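Onley Repair Room - Autumn Gallery
November 25, 2022

Welcome back to the gallery page, and thank you for being so patient while I got round to it. The repair room at Onley has been open since September, and in that time we have filled two sheds' worth of shelving, drunk an alarming amount of tea and brought a good many old computers back to something like usefulness. People kept asking me what it is like in there, and I kept promising to write it up, so I have put together a little wander round the room, with captions that are (as my family will tell you) rather longer than captions ought to be.

A word on how the room works, for anyone who hasn't visited. Machines come in by the front door and go on the left-hand shelves, where each one gets a brown luggage label with a number on it. Nothing is opened until the label is on. We had a muddle in the first fortnight over two very similar towers, both beige, both from the same street, and I would rather not go through that again! The finished ones go on the right-hand shelves, under the window, and there they wait to be collected.

The long bench
We have five places along the long bench, each with a lamp, a mat and a magnetic dish for screws. The bench came out of a school woodwork room and still has its vice at one end, and the vice is far more useful than you might think - mostly for holding a stubborn bracket while you persuade it straight again. The surface was in a sorry state when we got it, all glue and compass holes, and took most of a weekend to sand back.

The parts drawers
There are 60 little drawers in the parts cabinet, and I labelled every one of them by hand over two very wet evenings. Screws at the top, feet and clips in the middle, odd cables at the bottom where they can do least harm. The labels have started to curl already, so I may have to do them all again in a better pen. If you come across a drawer marked Vuker, those are the rails from the big grey cases we were given in the autumn, and please don't mix them with the others, however alike they look.

The memory shelf
Memory sticks live in egg boxes, sorted by size and kind, with a slip of paper in each lid. It looks homely and it works a treat. We did buy a proper storage case for them, a Grukwood one with a lovely firm catch, but everybody went on using the egg boxes and in the end the case became the biscuit tin's understudy.

Processors and their trays

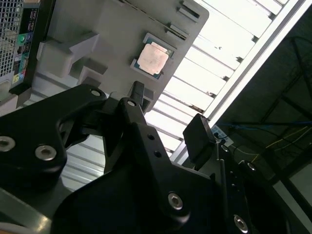 Processors are the part of the work I love best, and also the part that makes me hold my breath. Everything else in a computer can stand a bit of clumsiness, but the little square in the middle of it all wants a clear bench and a steady mind, and I always ask people to put their tea down somewhere else entirely before they begin. We are strict about keeping them in trays whenever they are out of a machine, and the grey plastic one holding this processor is just the sort of thing I mean - it gives the chip a place of its own, so it isn't sliding about among the screws and the cable ties. Before one goes back in, we check the label against the board, then check it again, and then somebody else has a look for good measure.

The window shelves
This is my favourite corner at the end of an afternoon. Finished machines sit in a row with their cables coiled and tied to the handle, and a card tucked in to say what was done. We raised £880 at the Villaseñor hall sale towards new drives, and most of that money has found its way on to these shelves, one computer at a time.

There is still room on the left-hand side if you have something gathering dust at home. Laptops, towers and screens are all welcome, and do please bring the power lead if you can find it. The kettle is just inside the door.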